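Chapter 7
Shared Workplaces: Rules Before the First Movement

What you will learn in this chapter

After reading this chapter you should be able to say which rules apply to a small robot workplace, write a simple list of hazards for it, and decide who is allowed to start the robot and when. You should also be able to read a safety note from another team and find what is missing in it.

You need Chapter 4 (stopping functions) and the part of Chapter 6 about speed. If you did not read Chapter 6, please read at least the section on reduced speed in manual mode, as I will use these words without explaining them again.

7.1 An opening case

In a training hall of the company Hutura, in the town of Hidgate, two arms were installed for small assembly tasks. The arms were of the light type which many people call "collaborative." The installation was done in March by Malte Hellwig, at that time a young engineer with good knowledge of programming. He read the manual of the arm from the first page to the last. He set the force limits, he checked the emergency stop, and he wrote all values in a file. Then he let the arms work.

In the second week an employee came into the area to pick up a part which had fallen. The first arm was standing still, and she looked only at this one. The second arm was waiting for a signal. When the signal came, it moved toward its start position and touched her on the upper arm. The force was below the limit, and she had no injury. She was frightened, however, and she did not want to go into the area again.

When Kerstin Wegener was asked to examine the case, she did not begin with the force values. Her first question to Hellwig was, "How can a person know that this arm is waiting and not finished?" He had no answer. In the file there were 229 lines of settings, and no line said anything about what a person beside the arm could see or hear.

I begin with this case for a reason. Every single setting was acceptable, and the workplace was still not good. The standards for industrial robots make a difference between the robot and the complete application, and students often forget this difference in the examination and later in their work. The robot is the arm and its control. The application is the arm, the gripper, the part in the gripper, the table, the cables, the program and the people who come near. A certificate for the arm tells you very little about the application.

7.2 What the word "collaborative" does not promise

It is common to hear that a collaborative robot needs no fence. This sentence is too short. An arm with force limits can carry a knife, a hot part or a sheet with a sharp corner, and then the force limit of the arm does not help very much. The fingers of the gripper can close on a hand even when the arm does not move at all. Therefore we ask about the task first and about the fence later.

For the same reason we must repeat the assessment when the task is changed. At Hutura the fingers of the grippers were exchanged for longer ones, and the old assessment stayed in the folder. The longer fingers reached over the border of the marked area. It was a small change in the eyes of the person who made it, and he told the next shift about it, but he did not write it down.

As a working rule for this book: a new gripper, a new part, a new program path or a new position of the table means that you open the assessment again. Often you will close it after a few minutes with the remark "no change." This remark, with a name beside it, is also a result.

7.3 Two arms, one area

When two arms share one area, the list of hazards does not only become twice as long. New hazards come in which neither arm has alone. One arm can push a part into the path of the other. A person can be caught between the two. If one arm stops after a contact and the other continues, the person who wants to help walks toward a machine that is moving.

The following practice is recommended for such areas.

Connect the emergency stops. Any stop button in the area must stop both arms. Put a clear label on each button, and test all of them, including the one which is difficult to reach.

Decide what happens after a protective stop. If one arm goes into a protective stop, the other should stop too, unless your assessment shows in writing that it is safe to let it run.

Show the state of each arm. Use one light for each arm, at a height where a person who enters can see it. "Waiting" and "off" must not look the same. After the case above, this was the first measure that Wegener asked for.

Draw the reach of both arms on the floor plan. Use the full reach of the arm with gripper and part, and not only the path which is in the program today. Mark the places where the two areas overlap.

Name one person. During each session one person has the right to release the movement, and everybody in the room knows who it is. If this person leaves, the arms are stopped until the right is given to another one.

7.4 The things around the arm

Assessments are usually careful about the arm and careless about everything else. Cables are a good example. A cable which runs along an arm must be long enough for the farthest position and must not form a loop that can catch on a fixture, on the other arm or on a sleeve. Move the arm slowly through its whole path in manual mode and watch only the cable. Do this again after each repair.

Stands for cameras and lamps belong in the assessment too. Ask if the arm can reach the stand, and ask what will happen if a person pushes the stand by accident. Where the position of a camera has an influence on the movement of the robot, a moved stand is a changed application. Mark the position of the feet on the floor, and check these marks before the start.

The work surface should carry only what the task needs. Tools, cups and spare parts go to another place. If the task uses loose objects, write down where they lie at the start and where they can fall. A falling object brings a person into the area, as we have seen in the opening case.

7.5 The start record

The company Hamann uses a start record of one page, and in the project Pondivlow it was taken over with small changes. It is filled in before the first movement of each session. The record has these fields:

Name of the person who releases movement
Task, and version of the program
Gripper and fingers, with date of the last change
Emergency stops tested (each one separately)
Cables checked through the full path
Stands at their marks
People in the room informed
Remarks

In the project Pondivlow, 278 of these records were collected and read again at the end. Most fields were complete. The field "Remarks" was the weak one, because people left it empty when they were in a hurry. Where it was filled in, it was the most useful field for the persons who had to repair something later. I ask my own students to write at least one full sentence there, even if the sentence is only that the floor was cleaned.

Please note that a record does not replace the assessment. The assessment says which measures are necessary. The record says that the measures were in place at this hour, with these people.

7.6 Questions of responsibility

Who is responsible when the arm comes from one company, the gripper from a second and the program from your own team? In most cases, the one who puts the parts together has the duties of an integrator, also when this is a student group or a small laboratory without this word on the door. Many teams learn about this role only after an incident.

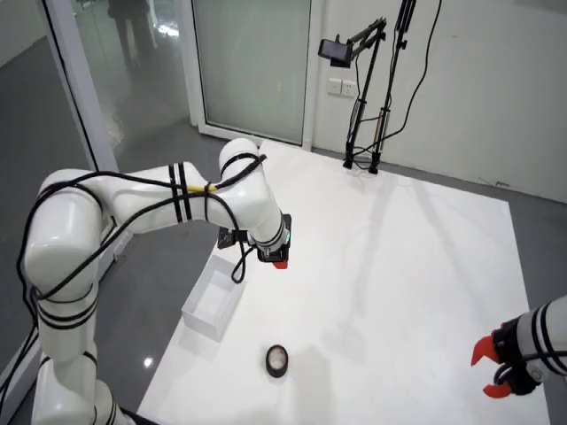 The duties of the integrator are easier to carry if they are divided early and in writing. One person can be responsible for the mechanical parts, another for the program, but the assessment as a whole needs one owner. At Hutura it was assumed that Hellwig was the owner, as he had installed the arms. He assumed that it was the head of the training hall. We will come back to this in Section 7.7, where the roles are explained one after the other, and where you will find the form that Wegener introduced for handing them over.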